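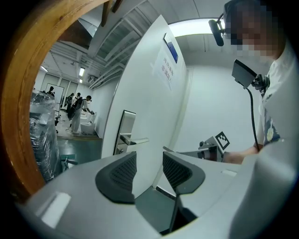 White door with lever handle and paper sign.

Door Hardware and Signs: Frequently Asked Questions

These answers apply to interior doors fitted under the Garkside maintenance schedule. Exterior doors and roller shutters have their own page.

Which way should a lever handle point?
Toward the hinge side, level when at rest. A lever that droops has a weak return spring. The spring sits in the rose on most Birkett sets and in the lock case on older ones. Check which type you have before ordering parts, as the two are not interchangeable.

Can I replace a knob with a lever without changing the latch?
Usually. Measure the backset, the distance from the door edge to the center of the spindle hole. If it matches the new set and the spindle is the same size, the existing latch can stay. Knob latches often have a light spring that will not lift a lever on its own, so choose a lever set with springs in both roses.

How many screws hold a Nellari lever set?
Two through bolts and four wood screws. The through bolts carry the load. Tighten them by hand until the roses sit flat, then test the lever. If it binds, back each bolt off a quarter turn.

The latch does not catch in the strike plate. What should I check first?
Check the hinges. A loose top hinge lets the door drop, and the latch then meets the strike too low. Tighten the hinge screws and try again before you file the plate. If a screw spins in its hole, plug the hole with a glued dowel and drill a new pilot.

Do fire doors follow the same rules?
No. Do not drill, trim or refit a fire door without a work order. Handles, closers and seals must match the door's certificate. This includes screws – a shorter screw counts as a change. Paper signs may be put on a fire door only if they do not cover the label, the glass or the edge seals.

What size should a temporary sign be?
Letter size or smaller. Use the largest type that fits the message on two lines. Notices that need more text belong on a board beside the door.

How do I attach a paper sign without marking the paint?
Use low-tack tape or removable putty at the corners. Standard clear tape pulls gloss paint once it has been up for more than 20 days. Do not use staples or pins on any door leaf, including solid timber.

How long can a temporary sign stay up?
Up to 13 weeks. After that, request an engraved plate through the Cedcombe office. Plates are ordered in one batch each February and one each August.

What is the standard stock?
The Cedcombe store holds 250 wood screws per size, 89 spare spindles and a small number of complete lever sets in satin finish. Polished sets are ordered as needed. The store counter closes at noon on Tuesday.

How often should hardware be lubricated?
Once a year for offices, twice a year for corridors and washrooms. Use dry graphite in key cylinders and light machine oil on latch bolts. Do not put oil in a cylinder – it collects dust and the pins will stick.

Who repairs electronic locks?
Requests for card readers and keypads go to the access control desk. Maintenance staff may change the batteries but must not open the reader housing.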